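Coltberg launches a packing bench guide for people who own too many boxes

Wednesday, December 20, 2023

Coltberg, the small workshop and storage advice service, has published a free guide to setting up a packing corner at home or at work. It is called The Pace Bench, it runs to 21 pages, and it has a surprising amount to say about cardboard.

The guide grew out of a survey the firm ran in August. Of the 287 customers who replied, most said they packed parcels on whatever surface was nearest, including one ironing board and, in a case the firm has chosen not to follow up, a piano.

"People will spend a whole weekend choosing a kettle and then wrap a birthday present on the stairs," said Rosalba Rizzi, who wrote the guide. "We thought the stairs could do with a rest."

Its first chapter deals with the worktop and asks readers to clear it. Everything that normally lives there goes up on the sides: a wire-mesh organiser in the corner, a long mesh basket hung from a rail at the back, both held on with zip ties. The basket takes whatever is long and awkward. Planked walls in a pale painted finish are optional, though Rizzi is fond of them.

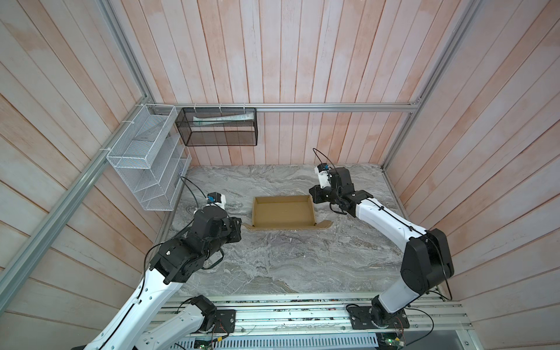 Trays before boxes

Chapter two is about the open tray, which Coltberg regards as badly underrated. A shallow cardboard one with its flaps spread flat will hold the contents of a parcel while you decide whether they really need to be sent. The guide recommends starting with one tray and resisting the second for as long as you can.

Long, narrow boxes get a chapter to themselves. According to Mali Price, who answers the firm's post, they account for more complaints than every other shape put together. They roll, they slide, and they are always a finger's width too short for the poster. Her advice is to lay the box at an angle across the worktop, hold one end, and keep the flap open at the other until you are sure. Tape comes last. Tape, she adds, should also be findable, and she gives this a page and a half. 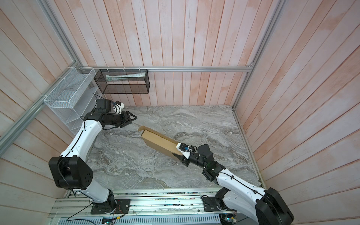

Availability

The Pace Bench can be downloaded from the Coltberg website from today. A printed run of 2000 copies will go to libraries and community workshops in the new year, packed flat, after some debate. Groups may ask for up to 6 copies each.

A companion guide on string is being prepared by Arturo Cattaneo. Coltberg has asked him to keep it shorter than the last one.

Press enquiries: Debora Sartori, Coltberg press desk. Review copies are sent by post and may arrive in a box rather larger than necessary, for which the firm is sorry in advance.

Recent from Coltberg
The drawer under the drawer: a second look
Hooks, rails and other things to hang things on
Bubble wrap amnesty: what came back
Rosario Gentile on labelling jars you can already see into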